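The grant that ate the youth club

By Remedios Macapagal

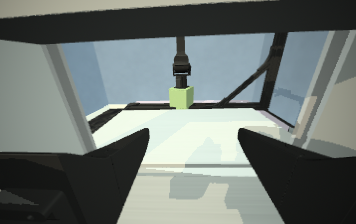 Start with the form. 39 pages, and that's before the annexes. Canan Bayram filled it in at her kitchen table over most of a February, after work, with the radio on, and when she pressed send at ten to midnight she had asked the council for enough money to keep a youth club open three evenings a week for a year.

She got it, too. Which was when the trouble started.

The club is in Piltmont, upstairs from a carpet shop, one long room and a kitchen the size of a wardrobe. Table tennis. A sofa. Homework help if you want it, toast whether you want it or not. It has been going nine years on subs, raffles and the goodwill of the carpet shop. Then the council announced its Young Futures Fund, and for the first time there was proper public money for places like this.

Only the council doesn't run the fund. It hired Telora to run it. Telora is a consultancy which had, as far as I can find, never managed a youth programme before this one, though it had done parking permits in two other boroughs and by all accounts did them well. Telora takes a management fee. It also sets the reporting rules, and it's the reporting rules Bayram wants to talk about when I climb the stairs at half past four, an hour before doors.

"Every child, every session, every outcome," she says. She has the laptop open. There's a drop-down menu. Confidence, increased. Confidence, maintained. Resilience, same again. "What do I put for a boy who came in, ate four slices of toast and went home? He was fine. He was hungry."

She puts Resilience, maintained.

The arithmetic isn't complicated. Two paid workers, part time. One of them, Serpil Kılıçarslan, used to run the cooking evening. She now spends it in the kitchen with the door shut, entering data, because if the figures aren't in by the end of the month the next payment is held. It has been held twice. The second time, the club shut for a fortnight. A club funded to open more often than before was, for two weeks, not open at all.

I asked the council how many hours of youth work the fund had bought. They sent me a number, 1638, and a nice chart. I asked if that was hours of the doors being open or hours of staff time including the paperwork. Long pause, then an email. It was staff time including the paperwork. They don't hold the other figure. They hadn't thought to ask for it.

Councillor Recep Ertürk chairs the panel that signed the contract, and to his credit he rang me back the same afternoon. He is tired and not at all evasive. His case goes like this. Ten years ago the borough gave grants on a handshake, one of them went to a man who bought a van with it, and the local paper ran the van on its front page for a week. "You can't go back to that," he says. "People want to know where the money goes. I want to know where the money goes."

Fair enough. I'd want to know about the van as well.

But there's a lot of room between a handshake and 39 pages. Kevser Çınar has worked in it. She spent most of her career handing out small grants for a charitable trust, now wound up, and her form was two sides long. Then she visited. Unannounced, usually, and she stayed for the whole session. "You can tell in an hour," she says. "Do the kids know the staff's names. Is anybody bored. Does the money look like it's being spent on them." She reckons she was fooled once. She thinks Telora's menu could be fooled by anyone with a mouse.

Visits cost money, obviously. So do consultants. Ertürk won't give me the management fee, it's commercially confidential, though he did say that 600 young people are "reached" across the borough. Reached is another word worth poking at. Bayram's club counts a child who comes once and a child who comes every night for a year in exactly the same way. It's what the form asks for.

The contract comes up for renewal in the autumn. There is talk of a "light-touch" version for groups under a certain size, and a pilot, and Ertürk says he'd back it if officers can make it work. Bayram has seen the draft. It's shorter. It still has the drop-down menu in it, and a new box for wellbieng, which she'll have to fill in for each child at the start of the evening and again at the end.

She's thinking about not reapplying. The carpet shop has offered to do another raffle. Kılıçarslan would lose her hours, or most of them, and neither of them likes to say so with the other one in the room.

At half five the bell goes and there are feet on the stairs, lots of them. Bayram shuts the laptop. Kılıçarslan takes hers into the kitchen.

More from this section
Who is the Güler estate consultation for?
The library that opens when it feels like it
Brutico and the school dinners deal: what we know so far
Letters: in defence of the parish newsletter
Why your councillor hasn't answered that email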